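Re: [robotics-list] Open day at Carkia, who went?
From: Sidra Rizvi
Date: 16 Jul 2022

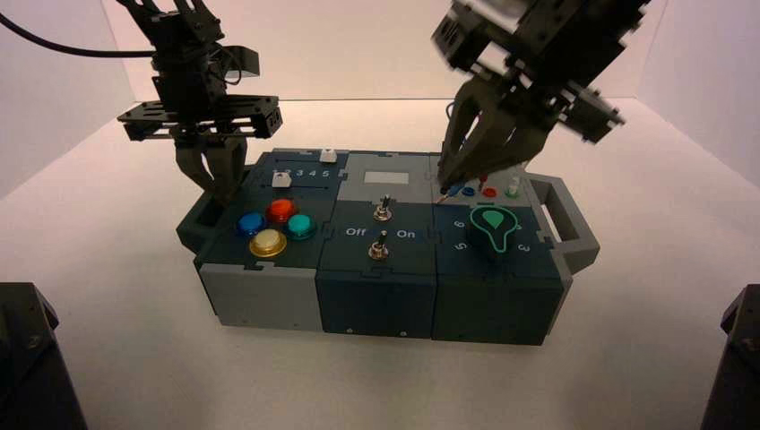
I went, Yaroslav, so you can stop asking the rest of the list in that wounded tone. The drive up was long, the parking was in a paddock, and the sausage sizzle had run out of onions before I got out of the car. After that it improved.

Yaroslav Pylypenko wrote:
> Did anyone get to the open day at Carkia? I had my name down
> and then the ute wouldn't start. I'm mainly after two things.
> First, is the two-arm task board demo as good as Kyrylo has been
> making out since June, or is it another one of those where a bloke
> with a laptop apologises to you for forty minutes? Second, is it
> worth us building a board like it for the shed, or should we stick
> with the pegs and cups? I'd also take any gossip.
> Yaroslav

First question. It's good, and there was a bloke with a laptop, but he only apologised for ten. The arms hang from above over a white table in a little white-walled booth, so you're peering in like it's a puppet show. They're black, all servos and brackets, and uglier than the ones Didenko had at the last meet. I liked them a lot more.

The board is the clever bit. It's three square modules joined by edges like jigsaw pieces, with a handle at each end so you can lug the lot about like a toolbox. Left module has four arcade buttons (blue, red, teal, yellow) with sliders along the top. Middle one has two metal toggle switches with Off and On printed between them. Right one has a row of coloured test jacks and, below that, a great fat dial with a green pointer and numbers around it. My grandson would have had the whole thing finished in a minute and then asked for something harder. The arms took rather longer and nobody offered them a biscuit.

What they were showing while I was at the front was the probe plug. The right arm goes for a small blue one over by the jacks, with a thin dark wire trailing down to it, and the left arm hangs about over its own module like a second umpire. Salamatu Odukoya was doing the talking and she was excellent. She told us buttons are easy, since a button forgives you: come down a few millimetres off and it still clicks. A socket forgives nothing. And the wire has opinions of its own and pulls the plug about while you're trying to line it up. She had a go at a run of it for each group. Mine saw three attempts at the plug. One went in, one went in on the second poke, and one ended with the plug on the table and Salamatu saying "right, well" in a very even voice.

They've logged 3,786 runs across all the tasks since they set the thing up, and she read out the failures as cheerfully as the successes, which I found restful after some of the demos we've sat through. On the buttons alone they're at 97 per cent. She wouldn't give a figure for the plug. Someone up the back asked twice. She still wouldn't.

The software is called Revari and I can't tell you much about it. There was a slide. The slide had arrows.

Second question. Yes, I think we should build one, but a single module to start with. Vasylyna Koval collared the laptop bloke on our behalf and he reckons the panels are all printed and the joining edges are the only fiddly part, as a sloppy fit lets the modules rock when an arm leans on a switch. She has his email address. I'd vote for the toggles first. We have a biscuit tin full of toggle switches and only one arm that works, so the two-handed business can wait until somebody fixes the elbow. (Kyrylo. I mean Kyrylo.)

The pegs and cups should stay for the school groups. They're loud, and kids like knocking them over.

Gossip: Damavden had a stall with a gripper under a perspex cover and a sign saying please don't touch the cover. The bloke minding it told me the price was available on application, so I applied, and he went to find somebody. That was before lunch. There was a raffle as well. I had ticket 223, and I believe 224 won the soldering station.

If we're doing the module, can people say so on here by the end of the month and not in a private email to me, as then I have to be the list. Vasylyna says she'll do the drawing if someone else buys the filament. Yaroslav, bring the ute if it's going, or a photo of it if it isn't.

Sidra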